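Leandro Benítez
15th December

OK, thread time. I finally finished mending my grandmother's copy of the Lusdale walking guide and I have so many feelings about old paperbacks and hardbacks and the glue that holds them together. Come along!

Share 12 · Comments 2

Background: she bought it the year she moved to Lusdale and took it on every hill in the county. It's got pencil notes in the margins, a pressed fern at the chapter on Frade, and one very rude remark about a farmer's dog. I've wanted to fix it for years and kept chickening out.

The spine had split clean down the middle, right at page 140. That's where the fold-out map of the Nukus trail is, so of course that's where everybody opened it (my whole family has learned to read a map off that page, me included).

First lesson: don't reach for the tape! Clear tape looks great for a while and then goes yellow and brittle and takes the print off with it. I spent two evenings just getting old tape off the map folds, with a tiny spatula and a lot of podcasts.

Second lesson: wheat paste is magic. Flour, water, low heat, keep stirring until it goes kind of see-through. You can thin it for paper tears or leave it thick for the spine. And if you mess up, a little moisture lets you undo it. I messed up plenty!

Share 12 · Comments 12

For tears I used thin mulberry paper. You don't cut it, you paint a line of water on it and pull it apart so the edge goes all feathery. Those little fibers grab the page and the repair almost melts in. I could do this all day. I kind of did.

The spine scared me most. You lift the old cloth away, clean off the crumbly glue, put down a new strip of cotton, let it dry, and lay the original cloth back over the top. I practiced on a thrift store thriller first (419 pages, terrible ending, beautiful spine now).

Weights, people! Everything wants to be pressed flat overnight, with wax paper between the damp bits so nothing sticks. I used a cutting board and every cookbook we own. Dinner was toast.

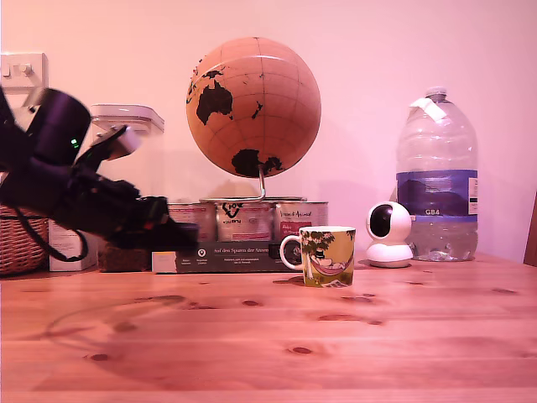 Somebody asked in the replies whether fixing a book like this ruins it. If it's rare or worth real money, yes, leave it alone and go talk to a conservator. But a family book that gets carried up hills? Mend it and keep carrying it. She would've used duct tape.

Share 2 · Comments 12

Also a few of you wanted to know about the brush. It's a plain flat one from Leltix, the art shop next to the bus station, soft bristles, nothing fancy. Rinse it right away or the paste sets like concrete. Ask me about brush number one.

The fern went back at Frade, in a little folded sleeve so it stops shedding on the text. All the pencil notes survived, even the dog one.

Next up is her recipe binder, and half of that is held together with butter. If you've ever gotten grease spots out of old paper, please tell me how, I'm all ears!

Print this thread | E-mail this thread
Contact · © Leandro Benítez · Back to top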